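Workshop notebook, October
Bench 2, old tower from the Emden office

Picked up again after lunch. Side panel off, case lying flat, good light for once. I had expected one more dull office box and I am having a great time with it. Goal for the afternoon: look over the board, get the processor sorted, tidy the cables enough that the next person can reach the headers without swearing.
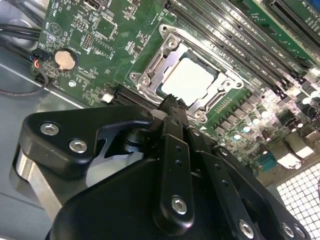
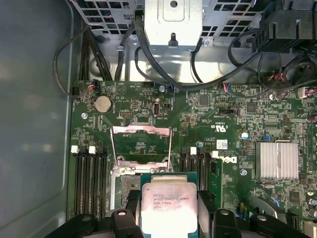
Board side first. I like these older workstation boards a lot. There's room between things! You can get a fingertip next to the socket without scraping a capacitor, and the lettering beside the memory slots can still be read if you tilt your head and bring the lamp down low. Retention lever is straight, no burrs on it, moves nicely. I went over the four corner screws by hand with the short driver. Upper left one was a touch stiffer than the rest. Did not force it. If it still feels that way at reassembly, swap the screw and be done.

Paste: using the Valtico tube from the top drawer, the newer one. The old one has separated and I've binned it. Thin line, let the cooler spread it. Mareike prefers the dot in the middle and we have agreed to disagree — her temperatures are always fine, so are mine.

Coin cell: plan is to change it no matter what it measures. They cost next to nothing and I don't want this machine coming back with the clock at year zero. Write down the BIOS settings BEFORE pulling the cell. I forgot on the last tower and spent a good half hour guessing at the drive order. Settings page goes in the binder under 2244, same number as the job sheet.

Cables. Whoever built this one up knew what they were doing at the start, and then somebody added to it later. The run down the wall side is lovely and I'm leaving it alone. What bothers me is the slack near the drive cage, it wants to fall onto the board whenever the case gets turned. Two soft ties should do it. Soft ties, please, the hard plastic ones leave sharp ends and I still have the scratch from the spring.

The little front headers: draw them before unplugging. I know a phone picture is quicker, but colors go strange under the bench lamp and a pencil sketch with "red left, blue right" has saved me more than once. Sketch is taped to the inside of the side panel.

Drive bracket. Love this thing. Round hole, keyhole slot, bit of bent sheet metal, and you know how it works by looking at it. I'd like to make a second one from scrap for the Ackermann tower, which came to us without any. Will trace it on card once it's out. Mareike Meinecke has the thin sheet left over from the shelf job, ask her before buying.

Dust: brush and low suction, board last. Do the vent grille from the outside with the soft brush, hold the case up to the window afterward and you see straight away which holes you missed. Very satisfying job, highly recommend it on a gray afternoon.

Parts wanted:
coin cell, from the blister pack in drawer 3
soft ties
one spare corner screw, check the Clondar tin first
1000 GB drive off the shelf, label 722

Test plan once it's closed up: memory check overnight, then 30 minutes with everything loaded and the panel on. Panel ON, the airflow is all wrong with it off and the numbers mean nothing. Note the fan noise too, in words is fine.

4:15, stopping to clear the bench. Screws are in the muffin tray, cage screws in the left row, board screws in the right. Please don't move the tray! Case stays where it is with the cloth over it.

Still to ask Mareike: does the Emden office want the old drive back or wiped here? Job sheet says both.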